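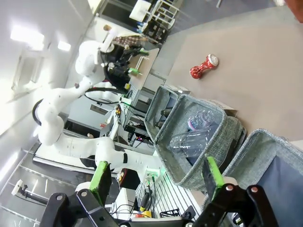
**1/** Since July I am sorting our recycling at the table before it goes to the depot in Gamville. Some friends asked me how I do it, so I write it in a few short posts.

**2/** First rule of mine: grey fabric baskets, not plastic tubs. They are light, they fold flat and they don't make noise when a bottle falls in. Only bad point is the washing. Beer smell stays in the fabric.

**3/** Clear plastic goes with clear plastic. I was mixing it with glass for a long time and Perla Cortés at the depot had to take it apart again. Sorry Perla!

**4/** Pop cans: please don't flatten them completely. The counting machine in Gamville reads the side of the can, and a very crushed one it gives back. Those I put in a separate bag for the scrap metal.

**5/** Brown glass is heavy, so I don't fill the basket to the top. My neighbour Hermenegildo Orozco did, and the handle came off on Lindgren Street.

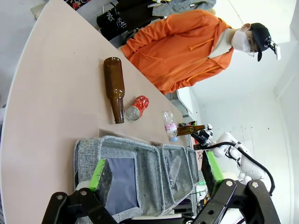
*Brown bottles, a red can and the grey bin at the front of the table.*

**6/** About caps I have no good answer. Bradell depot wants them on, Gamville wants them off. I take them off and keep them in an old coffee tin.

**7/** Our building brought 324 containers last month. The colour of the bin lids changes in spring, so I will have to write new labels too.

**8/** If somebody knows how to get the smell out of the fabric, please write me. Vinegar I tried already, two times.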